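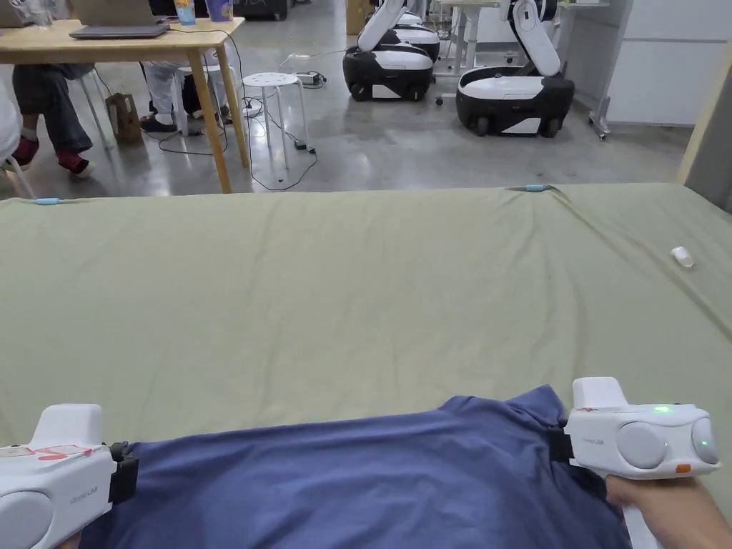 图 4-1 手持夹爪夹住T恤两侧;后方地面可见移动机器人

# 第四讲 柔性物体操作工位的设备采购与预算编制

课程:机器人系统工程管理
主讲:Suha Mansour
适用对象:已修完前三讲的学员,以及各实验室设备申报经办人

## 一、本讲范围

前三讲讨论了任务定义、人员配置和数据管理。本讲进入设备环节,内容限于织物一类柔性物体的操作工位,包括手持采集设备、移动机器人、工作台面、供电与线缆,以及相应的备件和服务。厂房改造、网络机房和人员薪酬另行申报,不在本讲的预算口径之内。

学员完成本讲后,应能独立编制一份工位级采购清单,并对供应商报价作出书面比较意见。

## 二、从任务倒推需求

申报材料中最常见的缺陷,是先写设备型号,再补任务说明。评审时应要求申报人按相反的次序陈述:先说明操作对象、动作和场地,再说明设备须满足的条件。

以衣物整理为例,需求说明书至少应回答下列问题:

- 操作对象的尺寸范围、面料种类和每批数量;
- 操作是单侧夹持还是双侧同时夹持;
- 操作面的高度和软硬程度,例如床垫与硬质桌面不能按同一标准处理;
- 采集阶段由人手持夹爪完成,还是由机械臂完成,或两者先后进行;
- 同一场地内是否有其他人员办公或通行。

其中第四项直接决定预算结构。手持设备单价较低,但占用操作人员工时;移动机器人单价较高,且要求场地、充电和维护同时到位。两类设备若用于同一任务,夹爪的开合行程、指端形状和传感器安装位置应尽量一致,否则手持阶段取得的数据在机器人上须重新适配,这部分工时往往未列入预算。

双侧夹持的任务应成对采购夹爪。左右两只须为同一批次、同一固件版本,合同中应写明这一条。单只更换时,也应核对版本后再投入使用。

## 三、设备分类与预算科目

### (一)主设备

主设备包括移动底盘、机械臂、末端执行器和手持夹爪。底盘与机械臂由同一厂商供货的,按整机列支;分别采购后自行集成的,集成工时须单列,不得并入设备单价。

### (二)台面与场地设施

操作台面、桌架、凳椅、带轮支架等属于场地设施。金额虽小,交货期却常与主设备不一致。Makhubela项目的主设备到货时,桌架尚未安装,调试推迟了整整一周,租赁的测试仪器在此期间照常计费。此后该项目规定,场地设施必须先于主设备完成验收。

### (三)供电与线缆

线缆一项最容易漏报。申报人应按工位绘制走线草图,标出电源适配器的位置、线缆长度和固定方式,再据此列出线夹、扎带、线槽和延长线的数量。移动底盘经过的地面不得有散置线缆,图 4-1 中地面上成圈的黑色线缆可供课堂讨论:假设底盘需要从该处通过,应增加哪些固定件,走线应改到哪一侧。

### (四)易损件与耗材

指端衬垫、夹爪绑带、床单及试验用衣物均列入此科目。试验用衣物应按用量登记领取,不宜由人员自带;自带衣物的面料和洗涤次数无法统一,后续比较缺少依据。

### (五)服务

包括安装、标定、培训、延保和软件许可。软件许可若按年续费,应在首年预算中注明以后各年的支出责任由哪个部门承担。

## 四、算例:单工位附属支出

以下算例只计算一个工位的附属支出,主设备另计。

| 科目 | 年度金额(元) | 说明 |
|---|---:|---|
| 易损件与耗材 | 2534 | 含指端衬垫、绑带、床单和试验用衣物 |
| 供电与线缆 | 1302 | 含适配器备件、线夹和线槽 |
| 合计 | 3836 | 未含运费 |

本课程统一要求,易损件与耗材科目另提25%的预备金,供电与线缆科目不提。上表中预备金为633.5元,申报总额为4469.5元。学员在作业中常将预备金按合计金额提取,得出的数字偏大,评审时会退回修改。

预备金仅用于同一科目,不得调剂至主设备。年末未动用的部分应予交回。

## 五、报价比较

课堂练习使用Akitz与Arkholm两家供应商的报价文件。两份文件均针对双侧夹持工位,但报价口径不同:

1. Akitz的报价含安装和首次标定,不含指端衬垫。标定地点为买方现场,买方须提供平整地面和独立电源。
2. Arkholm的报价含一套指端衬垫和培训,标定按次收费,夹爪须寄回厂方处理。寄送期间不提供替代设备。

比较时应先把两份报价调整到同一口径,再比较总额。调整步骤如下:列出一家包含而另一家未包含的项目;就缺项向对方询价,或采用最近一次的成交价格;将停机时间换算为工时费用;最后注明每项数据的来源。不能取得价格的项目应写“待询”,不得填零。

停机时间的换算尤须谨慎。若工位全年计划运行200多小时,一次寄回标定所占的比重就相当可观;若工位仅在学期内间歇使用,寄回可安排在空档进行,停机费用可以从低估算。申报人应附排班表,评审人据排班表核对。

质保条款另行比较,不折算为金额。重点查看手持夹爪的指端、绑带和按键是否在质保范围内,以及人为磕碰如何认定。

## 六、采购进度安排

Malus平台是本课程的综合案例,采购分为三个阶段。

**第一阶段:手持采集。** 先购入手持夹爪和场地设施,开始操作流程的编写。本阶段的验收材料为操作记录和耗材消耗表。

**第二阶段:单台机器人试用。** 购入一台移动机器人,在同一操作面上复现第一阶段的任务。底盘与床沿、桌腿之间的通行距离应在本阶段实测,并记入场地图。

**第三阶段:扩充。** 依据前两阶段的消耗数据和故障记录决定是否增购。增购申请须附第二阶段的维护台账,不接受仅以任务量增长为由的申请。

该案例的三月评审会上,评审人提出将第一、二阶段合并以取得批量折扣。项目组最终未予采纳,理由是夹爪规格当时仍在调整。合并采购在何种条件下可以接受,请学员结合第二节的内容准备发言。

## 七、验收要点

- 到货时核对序列号、固件版本及左右配对关系,拍照存档。
- 通电检查指示灯和按键,记录异常现象,不作现场拆修。
- 手持夹爪须由实际操作人员试握,确认手柄和开合力度适合连续作业。
- 移动机器人须检查急停、制动和充电,并在最终使用场地内完成,不以厂方演示代替。
- 附件按装箱单逐项清点。适配器和线缆贴工位标签后入账。

验收单由申报人和设备管理员共同签字。附件不齐的,可先行签收主设备,但尾款应按合同约定暂缓支付。

## 八、作业

每组提交一份双侧夹持工位的采购申报书,正文不超过四页,另附预算表、走线草图和报价比较表。预算表采用第四节的科目名称,不得自行合并。

报价比较部分以Akitz和Arkholm的文件为依据,须给出推荐意见,并说明在何种排班条件下该意见应当改变。申报书于下一讲开始前交至课程办公室,逾期按缺交处理。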